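Grease, gloves and the Holtard schedule

Fri 15 November

I've been looking after the same palletising cell for long enough to have opinions about its maintenance manual, and most of them are unkind. The cell is a Holtard four-axis arm with a vacuum head, an infeed conveyor from Dolico and a light curtain that trips if a moth looks at it. It stacks bags of stockfeed. It does that well enough, and I'd rather have it than go back to lifting bags.

What I don't believe in is the service schedule. The manual wants the axis-two gearbox regreased every 2828 running hours. Not 2800, not 3000. I asked the Holtard help desk where the number came from and was sent a PDF of the same manual. My guess is that somebody converted it from somebody else's unit and no one had the nerve to round it off.

So in June I stopped going by the hour meter and started going by what came out of the drain port. If the old grease is still the colour it went in, I wipe up, put the plug back and leave it another month. If it's grey, it gets done. So far that's meant one full regrease instead of the two I'd have paid for. Make of that what you will. It's one cell in one shed, and I wouldn't bet somebody else's gearbox on it.

The rest of the job, as I do it, is below.

Before anything moves

Park the arm low, over the empty pallet position. The manual's service pose has it stretched out at shoulder height, which looks great in the drawing and puts the drain port exactly where you can't get a catch tray under it. Isolate, lock, tag, then try to start it anyway. Bleed the air. The gauge on the Clusach regulator sticks, so I don't trust it and crack the fitting slowly by hand.

Then gloves. The kit list says "suitable hand protection", which is no help at all. Thin disposables tear on the cable clamps, and I've got the scars. I've settled on leather fingers with a long fabric cuff, and I get everything out on the table and sorted before I open a guard. Cuffs bunch up and fold over on themselves, and you don't want to be fighting one with a grease gun in your other hand.
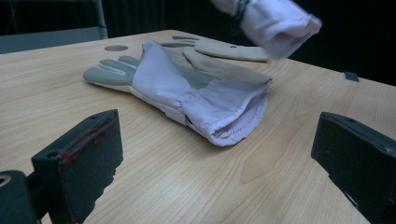
Grease in, grease out

Take the drain plug out first. People skip this, pump away at the nipple and then wonder why the seal has let go. Mine takes 455 grams on a full change, weighed on kitchen scales, and I stop when clean grease shows at the port. Leave the plug out, run the axis back and forth at 15 per cent speed from outside the fence until it stops weeping, then wipe and close up.

Holtard would like you to use their own tub. I use the Lü stuff in the same grade and can't tell the difference – though to be fair, I wouldn't be able to until something went wrong.

Vacuum cups

The cups are where the real downtime comes from, and they get half a page. I swap the whole set when one splits. Doing them singly means stopping the line over and over, and over 103 bags on the floor in one bad week cured me of that economy.

The app

There's also a condition monitoring subscription now. The rep showed me a dashboard with a green tick on it. I asked what would turn it red and he said the hours. I've already got an hour meter.

Next on the list is the slip bearing on the infeed roller, which has started to chirp on cold mornings. The manual says it's maintenance free.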